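From: Janaka Abeysekara
To: Lastham Old Vans list
Date: 1st March
Subject: Re: Clutch judder, and is it the mountings?

Yi-an Moon wrote:

> Mine has started juddering when I pull away, worst in reverse and worst
> of all in reverse up my own drive, with the neighbours watching. It did it
> a bit over the winter and I put it down to the cold. It isn't cold now.
> The man at the tyre place says clutch, and quoted me a sum I will not
> repeat on a family list. Uchenna Eze says engine mountings. Is there any
> way of telling before I start undoing things? Van has done 2,735 miles
> since the last clutch, which was a Boltmont kit and not a cheap one.
>
> Also, does anyone have the torque figure for the gearbox steady bar? My
> manual has a tea stain exactly there.

Yi-an,

Uchenna says engine mountings about everything, including once a flat battery, but this time I think he may be on to something. A decent clutch shouldn't be finished at that mileage unless you've been towing the neighbours up the drive as well.

What follows is how I did mine last spring, in the order I should have done it. The order I did it in involved taking the gearbox off first and finding a perfectly good clutch behind it. I put it back again with a new release bearing, to make myself feel the weekend had been for something.

1. Look before you spanner

Bonnet up, handbrake on, someone you trust in the driving seat. Stand to one side, never in front. Get them to bring the clutch up gently in first against the brake, then the same in reverse, while you watch the top of the engine. A bit of rock is normal. Mine heaved over like a sofa going down a staircase, then dropped back with a thud. If yours does that you can stop worrying about the clutch for the time being.

The offside mounting is the one that goes. Oil gets on it from the rocker cover, the rubber swells and goes soft, and after that it is a mounting in name only. Poke it with a screwdriver. It should feel like a shoe heel. If it feels like cake, there you are.

2. Check the steady bar

Everybody forgets this. Two bushes, one at each end, and the gearbox end is nearly always the worse. Put a long bar between the bracket and the crossmember and lever it. You want next to no movement. I could get a finger in mine, and I don't recommend finding that out with a finger.

Rizwan Gazi swears by the polyurethane bushes. I had them for a month. The judder went and was replaced by a hum at fifty that made my fillings ache, so I went back to rubber. Rizwan has a louder exhaust than I do and may not have noticed.

3. Order the right parts

There are two offside mountings listed and they look the same in the catalogue photograph. They are not the same. The early one has the stud offset towards the front and the late one has it dead centre, and the change came in the middle of a model year, as you'd expect. Measure yours. Don't go by the registration.

Skestance do both and will change one for the other if you haven't fitted it. Lahlou only list the late one and will tell you it fits everything. I have one on the shelf that says otherwise, free to anybody who collects.
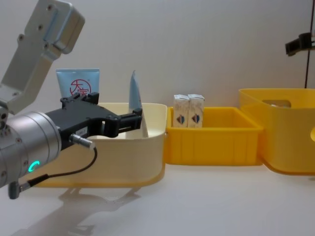 4. Swap them one at a time

Jack under the sump with a good thick piece of wood on top of it, and just take the weight. If the van starts to lift you've gone too far. Undo the top nut, then the two bracket bolts, and wriggle the old one out backwards past the heater pipe. There's a knack to this and I haven't got it. Sabina Pathirana did hers in twenty minutes and I have asked her not to bring it up again.

New one in, all the bolts started by hand, nothing tight yet. Then do the nearside. Then lower the jack, rock the engine a few times so that everything finds its own place, and only then tighten up. If you tighten with the jack still pushing, the rubber sits twisted and you'll be writing to the list again by the summer.

5. Drive it

Take it round the block and reverse up the hill. If the judder has gone, have a biscuit. If it's better but still there, look at the clutch cable, which can be tight enough to pull the pedal about when the engine moves. Check it isn't strapped to anything it shouldn't be. Mine was cable-tied to the wiring loom, by me.

If it's exactly as bad as before, then I'm sorry, and so is Uchenna, and it's oil on the clutch plate. Look for a drip at the bottom of the bellhousing before you spend any money.

As to the steady bar torque, I have a clean manual but it's the later edition, and I know the bolt size changed. I don't want to give you a figure and have you shear something. Sabina has the early one. Sabina, could you look? It's in the gearbox chapter, a few pages after the drawing with the arrows pointing at nothing.

One more thing while you're under there. Have a look at the exhaust flexi. With the engine throwing itself about it takes all the movement, and mine had cracked right round the back where you can't see it without a mirror. I'd done 1,346 miles on the new mountings before I found it and had been blaming the hum on Rizwan's bushes. So I may owe him an apology. He can have the mounting.

Janaka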